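Zip-top bag

A zip-top bag is a flexible plastic bag that closes with two interlocking strips along its mouth, one ridged and one grooved. Press them together and the bag shuts; pull them apart and it opens again, 500 times over if the film holds out! Many makers color the strip so that the opening is easy to find. 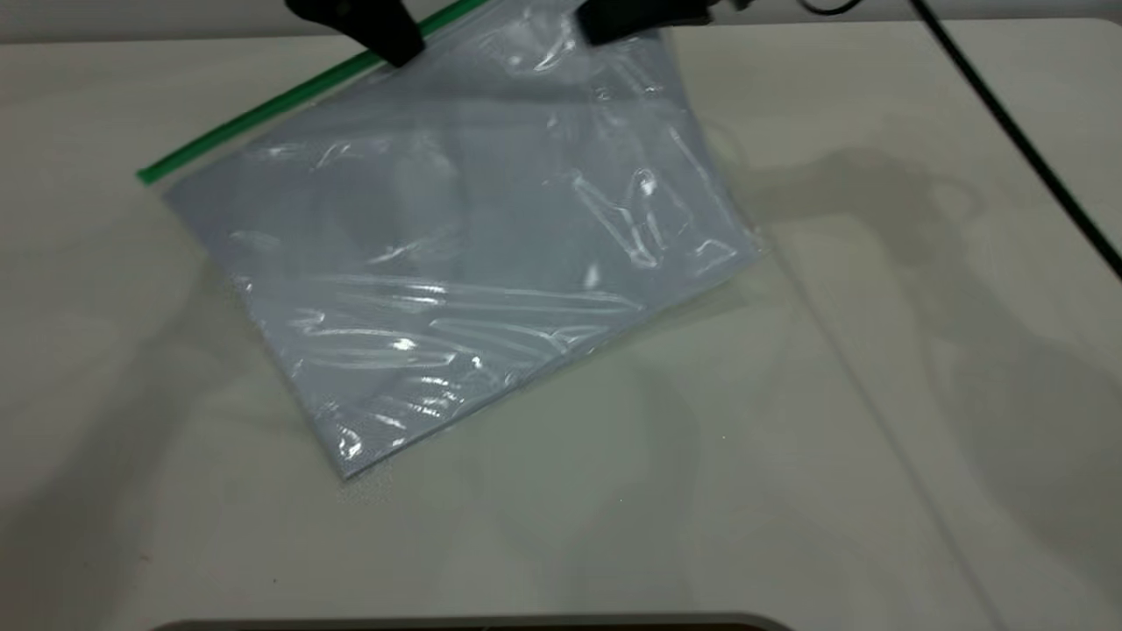 Clear zip-top bag with a green zipper strip

Sizes and film

The Wesitz range, sold in 8 sizes, runs from tiny button bags to sacks that swallow a winter sweater. Thin film wrinkles at a touch and hugs whatever is inside – wonderful for freezing berries. Heavier film keeps its shape better and stands up to years of reuse.

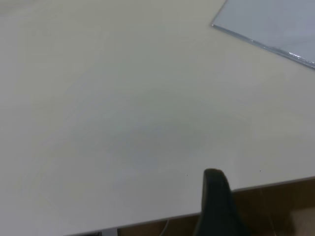 Storing bags flat is the method favored by Olga Navarrete in her household guide Plirau, and it works beautifully in a shallow drawer. Clear plastic can look pale blue-gray against a cream tabletop, with a thin silvery shine along its edge, so a stack is easy to spot even on a light surface. Navarrete keeps 40 bags in one drawer, sorted by size.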